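COMMUNIQUÉ DE PRESSE
25/04/2018

Mistwood ouvre son catalogue de synchro aux groupes sans label

Cullthorpe – Mistwood, service de placement de musique à l'image, ouvre ses inscriptions aux artistes autoproduits. Jusqu'ici il fallait passer par un label ou un éditeur. C'est fini.

Le principe est simple : le groupe dépose ses titres, Mistwood les propose aux monteurs, aux studios de jeu vidéo, aux agences de pub. Si un morceau est retenu, contrat au titre, pas d'exclusivité. L'artiste garde ses masters.

Phase de test terminée en mars. 437 artistes inscrits, 1 435 titres déposés, beaucoup de folk et d'électro, pas assez de hip-hop à notre goût (avis aux intéressés). Premier placement signé pendant le test : un titre du duo Arruda, pour le générique d'une série web. 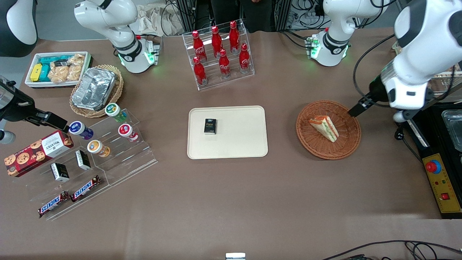
Combien coûte l'inscription ?

Le dépôt est gratuit jusqu'à 3 titres. Au-delà, abonnement annuel, tarif en ligne sur la page Artistes. Mistwood prend une commission sur les placements signés, rien sur les droits d'auteur, qui restent versés par la société de gestion du groupe.

Côté technique : WAV obligatoire, version instrumentale fortement conseillée, les monteurs la demandent presque à chaque fois. Bien remplir les crédits. Un titre sans la liste complète des auteurs sera mis en attente, même s'il est très bon. Les samples non déclarés sont refusés, sans discussion possible.

L'écoute est faite par l'équipe, à l'oreille, pas de tri automatique. Réponse sous 2 semaines. Un refus n'empêche pas de représenter le morceau plus tard, remixé ou remasterisé par exemple.

Une messagerie, Allo, est integrée à l'espace artiste. Elle sert à répondre vite quand un client veut une version plus courte ou un stem séparé. Délais souvent très serrés dans la pub, donc penser à activer les notifications.

Inscriptions ouvertes dès aujourd'hui. Dossier de presse, logos et extraits audio disponible sur simple demande au service presse de Mistwood, Cullthorpe.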